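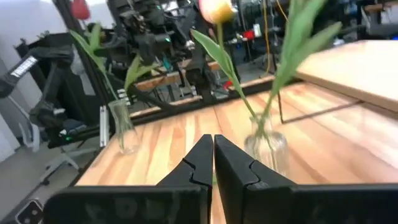

Tulips and Glass: Tables from the Ledton House

July 31, 2018

The pictures on this page come from the Ledton house, where we set out flowers over the spring and early summer. The gallery opens with tulips on the pale wood table. Captions for the set are below, along with notes on the furniture and the glass for those who have written to ask.

1. Tulips, two vases
A red tulip bud in the small clear vase at the left, with its leaves spreading out wide. The larger glass bottle stands on the same table. We like a slim vase for tulips when there are only a few stems. The leaves were left on, as they do most of the work of filling the space.

2. The table
Light wood with warm orange and honey bands in the grain. We looked at darker tops before settling on this one, but clear glass gets lost on them in the evening. The finish is Jarkamwood matte oil, two coats, wiped back after 20 minutes. It needs another coat every July.

3. The raised board
Same pale finish as the main top, set higher at the right. It throws a band of shadow on the wood under it. We use the upper level for books and for anything that should stay away from water.

4. The bottle
Clear glass, with a rounded body and a narrower neck. The water in the bottom looks cloudy here. A bottle this shape is hard to clean by hand. Put in a spoonful of dry rice and a little warm water, swirl it, and rinse twice. For lime marks, fill it with white vinegar and leave it overnight.

Notes on the flowers

Tulips keep growing after they are cut, so expect them to lean. Turn the vase once a day if you want them straighter. We usually let them go where they want.

Cut the stems at a slant and keep the water shallow. Buds bought closed last us almost 5 days in the front room and a little longer in the hall, which is cooler. Keep them away from the fruit bowl.

Where things came from

The small vases are from the Urkunari shop and were sold in boxes of 4. They no longer carry the slim size, but the short one is close. The bottles came from a clearance table at Cuervo, where the whole lot was 80 dollars. Please do not write to ask about buying ours, as they are all in use.

The next gallery will cover the hall shelves and the dried grasses. Prints of this set are not for sale, but you are welcome to save the pictures for your own use.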